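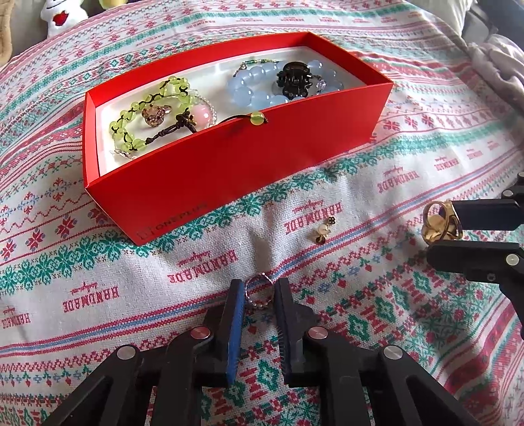
Rings and a box of jewelry on the bedspread: small-item sorting with the Kudent hand grippers.

Kudent Hand Gripper, Small-Item Pair

Can a machine tidy your jewelry yet? Short answer from our bench in Sollville: parts of the job, yes, and more of it than we would have guessed in January! The long answer is the rest of this page, along with what you get in the pair and what we'd still keep well away from it.

What it is

Two hand-held grippers with parallel jaws, a black linkage and blue rubber finger pads. You squeeze, the jaws close, and the arm you're teaching gets to learn from the way you did it. The same jaws bolt to the wrist of a Peng arm, so the fingers you practice with are the fingers the machine ends up using. Guangming Dai drew the linkage and went through 11 versions of it before he was happy with how it felt in the hand (version six is still in use here as a bag clip).

Why jewelry

We started with mugs and towels like everybody else. Then Xinyi Lei pointed out that most of the mess in a real bedroom is small: an earring, a hair clip, a ring that belongs in a box with ten other things. A mug forgives you if you're off by the width of a pencil. A thin silver ring doesn't. You have to come at it from the right side, close gently, and keep it upright on the way over. A chunky ring with a big dark stone is a different problem again, with plenty to hold on to but a lot of uneven surface, and it wants to roll in the jaws if you grab it by the wrong part.

So the small-item pair has softer pads than our standard one, and the tips meet flat all the way across. That was the hard part, and we're very pleased with it.

What it does well today

Rings. Thick ones, thin ones, ones with stones. On a Peng arm trained with 200 of our own demonstrations, picking a ring off a flat cloth and putting it in an open box is now something we're happy to run while visitors are in the room.

Claw clips. The curved teeth give the jaws an easy place to grab. Close the clip first.

Bracelets with large beads. Pick up by a single bead and let the rest hang. It looks clumsy and works nicely.

What it does sometimes

Stud earrings. If one is lying on its side, fine. If it's face down on a thick weave, the post can snag, and we've pulled more than one loop of thread out of a bedspread. Patterned cloth is also harder for the arm than plain cloth. Meifang Zhong does most of our tests on busy embroidered-style fabric for that reason, and her numbers are always lower than mine on the gray mat. Hers are the ones to believe.

Round beads on their own. They pick up fine and then they leave.

What it can't do

Untangle anything. Fine chains, seed-bead strands, knotted cord: a person still has to do it. Two grippers can hold both ends of a tangled chain very steadily, and that's as far as we've gotten. We'd love to hear from anyone who has pushed this further.

Put things where you'd want them. The arm will get a ring into the box. It has no idea that you keep the green bracelet on the left.

In the pack

2 hand grippers, small-item pads fitted
4 spare pads, blue
Wrist adapter for Peng arms
Hex key for the pivot bolts
Printed setup sheet

Weight is 420 grams per gripper with pads on. Left and right are identical, so don't worry about mixing them up.

Care

Wipe the pads with a damp cloth. Skin oil and hand cream make them slippery, and a slippery pad is the first thing to check if rings start turning as you lift. Don't use alcohol on them. Check the round pivot bolts now and then and snug them up if the jaws feel loose, but stop when the wobble stops.

Notes from users

"We use the pair for screws and washers on the packing line at Skikik. Washers are great, screws under a certain size are still a coin toss. I had forgotten how good my own fingers are." Vilhjálmur Grímsdóttir

"My left hand was useless for the first hour and then suddenly it wasn't. Try short sessions." Anouk Van Leeuwen

Page updated June 28, 2020. The longer-jaw version for socks and dishcloths is on its own page.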